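# Utensil charge on a rented community room: is a per-setting fee normal?

**Posted by Moldale Tenants Desk**

Our association reserves the ground-floor room at Moldale for a shared meal one Sunday each month. The room is let through Fuvine, and the agreement allows use of the kitchen "and its customary contents." In September a separate charge appeared for plates and utensils, billed per place setting. We had not requested this, and the line item refers only to clause 10.

We would like to know whether "customary contents" would ordinarily include tableware, and whether the charge may be disputed after the event has taken place.

---

**Nomow**

The phrase has no fixed meaning. It depends on what the agreement lists elsewhere, and most room agreements carry an inventory as an attachment. If yours does, the inventory governs. If plates and forks are on it, the fee should not have been applied without notice.

Please check the following before writing to the agent:

- whether an inventory was attached when the agreement was signed
- whether clause 10 names an amount or refers to a separate price sheet
- whether earlier invoices, for the same room and the same use, omitted the charge

Earlier invoices carry considerable weight. A landlord who has supplied the same items free of charge for a long period should give written notice before billing for them.

A place setting should also be defined. In our own building it means one plate, one knife and one fork, and serving pieces are excluded.

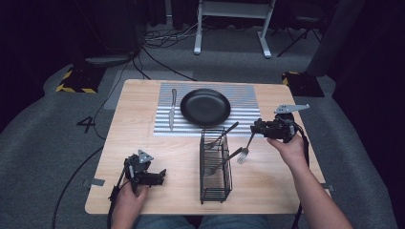 ### Disputing the charge

Write within 20 days of the invoice date, quote the invoice number (ours was 1098, and the office would not proceed without it) and pay the undisputed portion on time. Withholding the full rent – even for a small disagreement – may place you in default.

---

**Ķēniņš**

We had the same thing with a different hall. They removed it after 2 emails. I would simply ask.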